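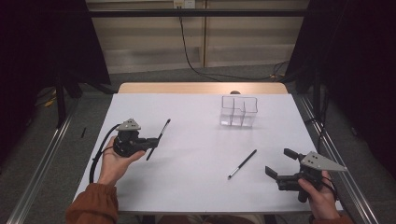 Sivgate craft room clears its drawers, pens and brushes get a home

SIVGATE - Pens, brushes, styluses, more pens. The craft room on Bineck Street spent most of this month sorting out what it owns, and the result goes on the tables when the room reopens to the public in June.

The job started with four drawers. Nobody had been to the bottom of them in a long while. Out came 500 pens, pencils, markers and brushes, going by the tally sheet taped to the door. After testing, 297 stayed. The rest were dried up, split, chewed or missing a cap, and went out in bags.

Testing was simple. Scribble on scrap paper, two tries each. If it skipped both times, out. Ballpoints did well. Felt tips did not. The white gel pens were a near total loss, and the room is asking for replacments if anyone has spares at home.

Styluses were a surprise. The room has no tablets of its own, but people bring theirs in for the drawing evenings and leave the pens behind. Those are now kept apart from the ink pens, after a few mixups where somebody tried to write a check with one. Owners can come by the front desk and claim them until the end of June. After that they join the loan box.

The new setup is clear plastic organizers, one to a table, with compartments. The old system was coffee cans. Cans were free and held plenty, but the short stuff sank and people tipped the whole thing out to find an eraser. With clear sides you can tell what is in there from your chair.

Each organizer gets the same load. Ink pens at the back, pencils next, styluses if the table needs them, brushes in a slot of their own. Anything shorter than a finger goes in a dish instead. Labels were tried and dropped, they peeled off within the week.

Table covers changed as well. Pale sheets instead of the old newspaper, which left print on everybody's sleeves and on more than one finished watercolor. The sheets get shaken out and washed on site. They do stain. The room says fine, stains are allowed, holes are not.

Brushes took the longest. Many had been stored bristles down in jars, and a brush kept like that bends and stays bent. Some came back after a soak and a bit of soap worked in with the fingers, then reshaped and left to dry flat. Others were past it. Those have been kept for glue. 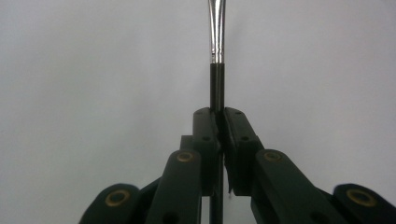 A thin brush with a black handle and silver ferrule.

Loose ferrules were the other trouble. Water gets down inside the metal, the wood swells, then shrinks, and the head starts to wobble. Every brush got a gentle twist. Wobblers were set aside for glueing, and the rest went back in circulation. The advice for people using the room is short. Don't leave them standing in water. Not even over lunch.

Sizes are being sorted too, thin ones together, wide flats together. The wide flats are mostly for the poster group and live on the shelf by the sink. Thin ones go to the tables.

Supplies came from Fotarov, the stationery shop two doors down, which gave a discount on the organizers and threw in a box of erasers. Nwachukwu Framing sent over offcuts of mat board for scrap and color tests. Both shops have a flyer for the reopening in the window, and the Fotarov one has the wrong closing time on it. It should read 8 p.m. New flyers are at the printer.

Not everything is settled. There is still a disagreement over scissors, which used to hang on the wall by a string and now do not. Some regulars want the string back. For now scissors are at the desk and have to be asked for. Left-handed pairs are in the same tray, red tape on the handle.

Crayons also up in the air. They were left out of the May count completely, along with chalk and the oil pastels. Those are in tubs under the window and will be gone through over the summer, probably color by color, which will take a while. Anyone with a free afternoon is welcome.

The room is asking for donations but is being pickier than before. Wanted: ballpoints in black or blue, soft pencils, thin round brushes, white gel pens, pencil sharpeners that take the fat size. Not wanted: dried markers, calendars, half-used glue sticks, anything with a hotel name on it (there are plenty of those already). Drop off at the side door on Bineck Street in the mornings. Please no bags left on the step overnight, the last lot got rained on and the paper went straight in the trash.

Hours when it reopens will be the same as before, open from 10 a.m. with the late session running to 8 p.m. The drawing evening keeps its slot. Beginners' lettering moves to the small room at the back because of the noise from the poster group, and will be capped until more chairs turn up. Sign up at the desk, no phone bookings.

Cost stays at $4 a visit, paper included. Canvas is extra and you can bring your own. Kids under school age get in free with an adult, and need to stay with them the entire time, the paper cutter is out on the counter now.

One more request from the room. At the end of a session put things back in the organizer the right way up, brushes with the bristles in the air, caps on til they click. Wipe the handle first if there's paint on it. Rags are in the bucket under the sink, and used ones go in the other bucket.

Correction: an earlier version of this item said the coffee cans were being thrown out. They are being given away, first come first served, from the side door.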